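Vekel two-finger gripper, after 12 days of bin picking

I swapped this in for our old Kulotmont on August 7, 2024. Fitting took 15 minutes, most of it spent rerouting the cables. The finger is slim enough to get down beside a tall container close to the bin wall, and the Kulotmont never managed that.

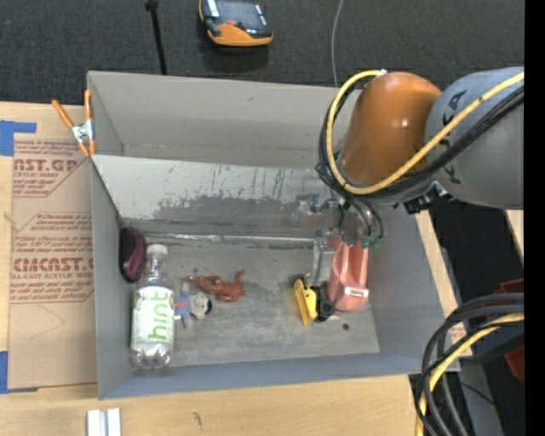
Soft toys are its weak spot - it pinches the fabric and lets go on the way up. The manual is poor too. Four out of 5 from me, and I'd buy a second.

Efthymia Sfakianakis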